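How to make felted wool slippers at home

Last updated: January

I learned to make felt slippers from my neighbour Vilja Lappalainen in Kustutness, in the first winter after I moved there. My English was weak then and she talked very little, so most of it I learned by looking at her hands. Later I made many pairs alone, and some of them were bad. I write down the method as I use it today. It is for simple slippers without a seam, for adult feet, and you need no machine.

Read everything one time before you start. Once the wool is wet you will not want to touch the paper or the telephone.

What you need

For one pair in a middle size I take 210 grams of carded wool. Please do not buy superwash wool, it is treated so that it does not felt, and you can rub it until the evening. I like wool from mountain sheep, a little rough. Merino is softer, but it wears out quickly under the heel.

You also need:
- olive oil soap, a plain bar
- a large bowl and a kettle
- a piece of bubble wrap, bigger than a bath towel
- a thin net curtain or some old tulle
- two old towels
- something flat for the pattern, for example foam underlay for a wooden floor
- strong scissors
- a spray bottle or a plastic bottle with small holes in the lid

Grate the soap with a kitchen grater and put one full spoon of it in the bottle. Then fill up with 530 ml of hot water and shake. If you see lumps at the bottom, wait a bit and shake again.

Drawing the pattern

Stand on a sheet of paper in the socks you normally wear and ask somebody to draw around your foot. If you do it alone you bend forward, and the foot becomes wider in the drawing than it is.

Now make the drawing bigger. Wool shrinks a lot, and for my wool I add 30 per cent to the length and the same to the width. Your wool can be different. The proper way is to felt a small square first, measure before and after, and count from there. I know that most people skip this. I skipped it too, and my first pair fitted a child in the house next door.

For beginners I recommend to make both slippers from one pattern. Draw two feet heel to heel, and join the heels with a wide soft curve, so that it looks a bit like a peanut. You felt one closed bag around this shape and cut it through the middle afterwards. Both slippers will then have nearly the same thickness, which is difficult to get when you make them one after the other.

Cut the shape from the foam underlay. Round all the corners.

Laying the wool

Divide the wool in four equal parts. Two parts are for the upper side of the pattern and two for the lower side. Weigh them if you have a kitchen scale, because the eye is easily wrong with something so full of air.

Put the bubble wrap on the table with the bubbles up, and the pattern on top of it. Pull thin tufts from the wool with flat fingers. Do not cut them. Lay them like roof tiles, each one covering half of the tuft before, and let them go over the edge of the pattern by two fingers. The first layer goes in the long direction and the second layer goes across.

Cover with the net curtain and sprinkle the soap water over it, starting from the middle. Press with flat hands until the air is out and the wool lies flat. Take off the net slowly, turn the whole thing over, and fold the wool that hangs over the edge to this side. Pull it tight around the curve, otherwise you get a hard ridge there, and this ridge you will feel in every step. Then lay the second side in the same way, wet it, turn, and fold in the edges again.

If you want thicker soles, add one small extra layer in the area of the ball of the foot and the heel. Remember which side it was! I put a short red thread there.

Rubbing

Now comes the long part. Put the net back and rub with soapy hands in small circles, almost without pressure. For the first ten minutes you should only pet the wool. If you press hard too early, the wool moves away from its place and you get holes. Go more often along the edges than in the middle.

After this time take the net off and make the pinch test. Take a few fibres between two fingers and lift. If the whole surface comes up together like a skin, it is ready for rolling. If single hairs come out, rub longer.

Rolling

Roll the work in the bubble wrap together with the pattern, wrap a towel around, and roll it forward and back under your arms. I roll for some minutes, open it, turn it by a quarter, and roll again. The wool shrinks in the direction in which you roll, so all four directions must get the same time. Altogether I need 30 minutes for this, and I take a break for tea in between.

When the pattern begins to bend inside, it has no more room. Cut across the middle of the peanut, take the foam out, and you have two slippers with a hole at the heel end. Cut the opening for the foot now, but smaller than you think. The opening stretches, and a cut cannot be taken back. Rub all fresh edges with soap until they are closed.

The heel end you sew together later with wool thread, or you felt it closed with a handful of new wool. Vilja sews. I prefer the felting, although it takes longer.

Shaping on the foot

Rinse the slippers in warm water, squeeze them, and put them on your own feet over a plastic bag. Rub with the palm where it is too wide, mostly at the side of the toes and above the heel. Hot water helps to shrink, but be careful with your skin. When they sit well, rinse until no foam comes, and put a spoon of vinegar in the last water.

Drying and keeping things in order

Fill the slippers with newspaper and change it when it is soaked. Do not put them on the radiator. They dry from the outside only, and the sole stays damp for days – mine began to smell once. A shelf in a room with a window open a little is much better, and they should not touch each other. Two levels are enough for a home workshop, so finished pairs can stay away from raw wool and tools. I like a strong yellow for a shelf, and black plastic trays in the form of a long sole can stand on the upper level with some air between them.

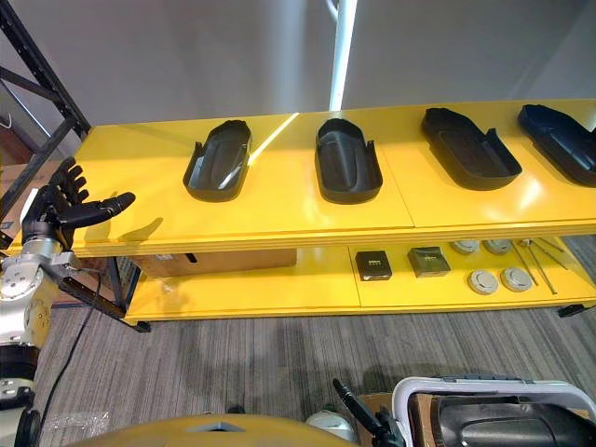 Putting on a sole

Felt alone is slippery on wood and tiles. You have three possibilities.

The easiest is liquid latex. Paint two thin coats on the dry sole and let the first coat dry before the second. It is cheap, but after one winter it begins to come off at the toe.

Leather holds longer. Draw around the finished slipper, cut the leather a little inside the line, and make holes along the edge with an awl. Sew with waxed thread. Suede with the rough side to the floor is the best for old people, in my opinion.

The third is a ready rubber sole with holes. The market in Odera has them in all sizes, but try the size with the slipper in your hand, as they are often narrow at the front.

Washing and repair

Brush the dry dirt out first. If you must wash, use lukewarm water by hand, with no rubbing, and put the slippers on your feet for a moment before you let them dry. A thin place under the heel can be repaired with a felting needle and a little new wool. Do this before there is a hole.

Comments

Enda Foley: Made these for my father over the holidays. The peanut pattern worked well but my toes came out thicker than the rest. Did I fold too much wool in?

Author's reply: Yes, I think so. Let it hang over by one finger only at the toes, and pull the tufts thinner there.

Mimoza Kolev: My grandmother did it with a washboard in place of the bubble wrap. Very fast, and very bad for the knuckles!

Ekkachai Rattanakul: Can I use dyed wool for the outside layer only? I have a bag of dark green which is not enough for a pair.

Author's reply: You can, lay the green first if you want it inside, or last for the outside. Test the colour in vinegar water before.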